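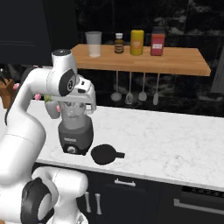
Dantas Kitchen & Counter, trade list, page 147

## Pleritz jug blender

A worktop blender for soups, smoothies, batters and sauces. The Pleritz has a dark grey base, a clear jug and a single round knob on the front. We have stocked it for 3 years and it remains the model we sell most to small cafés and home cooks who want one machine for everyday jobs.

The jug lifts straight up off the base. There is no twist lock. Fit it with the handle to your right and press down until it sits flat. The motor will not start if the jug is not seated.

### What is in the box

- Motor base with fixed mains lead
- Jug with blade unit fitted
- Lid and measuring cap
- Blade spanner
- Printed instructions

The tamper is sold separately. Most people will not need it unless they make nut butter or very thick frozen mixtures.

### Using it

Put liquids in first, then soft ingredients, then anything hard or frozen. Start at the lowest setting and turn the knob up once the mixture is moving. If it stops moving, switch off, take the jug off the base and stir with a spatula.

Let hot soup stand for a few minutes before blending. Fill the jug no more than half full, take out the measuring cap and cover the opening with a folded cloth. Do not blend boiling liquids.

Dry goods such as oats and rice can be ground in small amounts. Coffee beans will work but the result is uneven, and the jug will go cloudy sooner. For coffee we suggest the Zomel hand grinder on the next page.

### Cleaning

Half fill the jug with warm water, add a drop of washing-up liquid and run it on low for a short burst. Rinse and leave upside down to dry. The lid and cap can go in the dishwasher on the top rack. The jug should be washed by hand.

Wipe the base with a damp cloth. Pull the plug out first. Crumbs tend to collect under the jug seat and a soft brush is the easiest way to get them out.

### Spares

The seal under the blade unit is the part that wears. If you find a ring of liquid on the base after use, check that the blade unit is tight, then change the seal. Seals come in packs of 2. Replacement jugs, lids and blade units are normally in stock. Drive couplings are ordered in from Dusard and can take 18 days.

Parts for the older Pleritz with push buttons do not fit this model. Please check which one you have before ordering.

### Guarantee and repairs

The motor is guaranteed for 3 years in home use and 2 years in a café or other business. Jugs, seals and blades are not covered for normal wear. Keep your receipt.

Repairs are done in our own workshop by Josphat Mabula. Send the base only, well packed, with a note of the fault and a daytime phone number. He will ring with a price before starting any work outside the guarantee. The workshop is closed for stocktaking in March, and bases sent in then will be looked at in April.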